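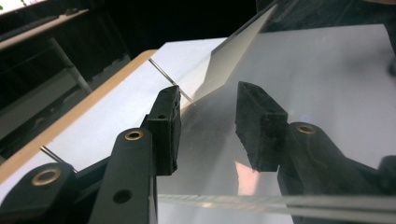
Minutes of the Morkine Street Neighbors meeting, November 30, 2023

Print this page | E-mail this page

I took the notes again, so if I got something wrong, grab me before the next one and I'll fix it. We started late (the side door was locked and the key was at Cenberg Hardware).

Old minutes
The July minutes were approved with one change. I wrote that the block party ran until nine and it ran until ten, as the folks on the corner reminded me!

Leaf pickup
Long talk, this one. The hauler came twice and skipped the alley both times. I've called and left messages, and I'll try again on Monday. Until then please keep your piles off the storm drain, especially down by the Kioko bakery where the water backs up.

Newsletter
We printed 156 copies last time and ran short on the north end, so we voted to go up to 200. Jillorero Printing will hold the old price if we stick with black and white. I love the color cover, but I got outvoted, fair enough.

Money
We agreed to spend $20 on rock salt for the church steps. Dues stay the same. A motion to buy our own folding tables was put off until spring, mostly over where on earth we'd keep them.

Parking
Two people want the signs by the school changed so the hours match on both sides of the street. I said I'd write the letter. I haven't started it yet, so send me your gripes while it's still a blank page.

Cookie swap
Yes, it's on! Bring your own container and please label anything with nuts.

We wrapped up at 8:40 and I stacked chairs.

Last updated: the morning after the meeting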